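Dodton robotics club, catching up

24/08/2026

I said in January that I would write something every month and then didn't, so this is a long one. Most of it is club stuff. If you read this blog for the bike posts, there will be one next time.

For anyone new: I'm in the student robotics club at Dodton. We don't have much money and we don't have a full-size robot. What we have is a shared workstation, a simulator, and an entry in the Prallmont challenge, which is run completely in simulation until the last round. Teams get a set of kitchen tasks. You train a policy on them, you send it in, and it gets scored on layouts you haven't seen. The teams that make the final get time on real arms. We would like to be one of them, but I'm not counting on it.

Our project is called Pestel. It is two arms on a counter, and the job this summer has been moving vegetables on and off a tray. That sounds small. It took most of the break to get it into a state where I'm willing to write about it.

The first thing we had to do was collect demonstrations. One person drives both arms by hand, using a pair of controllers, and the simulator records everything. The plan was 600 good demonstrations. We ended up with 229 by the first deadline we set ourselves, and about a third of those were mine, which I'm not bragging about, because a lot of mine were bad. I kept coming in too fast and knocking things. We went back through all of them and threw out the ones where the driver fumbled and recovered, then argued about it and put some of them back in. I still think putting them back was right. If the policy never sees a recovery it has no idea what to do after a bad grasp.

We did get to 600 in the end. It took three weeks longer than planned.

The second thing was the randomizing. Every time an episode starts, the simulator is supposed to change the layout. The tray shifts, the other things on the counter shift, the surface material changes, and the vegetables come from a list. I wrote the first version of this and it had a bug where the objects could spawn slightly inside each other. When that happened the physics pushed them apart hard and a pepper would go off the counter. It was funny once. Then I found out that those episodes were going into the scores and making us look worse than we were, so I spent two evenings adding a check. Now it tries up to 100 placements before it gives up and starts over.

Peppers turned out to be the hardest item on our list. The shapes are uneven, so a grasp that works on one side slips on the other. When two of them end up touching, one finger has to get into a gap that may not be there. Our early policies would just close on both and drag them. For a while we had a rule that kept objects a certain distance apart, but the challenge layouts don't follow that rule, so we took it out and the success rate dropped by a lot. It has been climbing back since.

The third thing, and the one I'm working on now, is getting the arms to share the job. At first we let either arm go for anything and they got in each other's way over the tray. The version we have today picks one arm at the start of the episode and has the other one wait off to the side. It's slower. It also stopped nearly all of the collisions, so I'm keeping it until someone shows me something better. Somebody in the club wants to train the handoff properly and I've said they can have the workstation overnight if they write down what they change.

Our last full evaluation was 2,628 episodes, which ran over a weekend. I'm not going to post the score until the first round closes, because the Villanueva team reads this blog and told me so. Hello to them. Their write-up from last year helped us a lot with the camera settings, and I should have said thank you sooner.

Things left to do before we submit:

Fix the logging so it stops filling the disk. Rerun the evaluation with the new material list. Work out why the left arm is a little worse than the right at the same task, when the setup is supposed to be mirrored. Write the report, which is four pages, and which I have so far written the title of.

Club meetings start up again when classes do, same room as last year. You don't need to know how to program. We need people who are patient with the controllers more than anything, and driving the arms is something you can pick up in an afternoon.

We use cookies to remember your settings and see which posts get read. Accept / Manage preferences

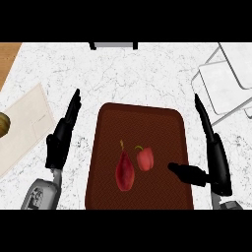
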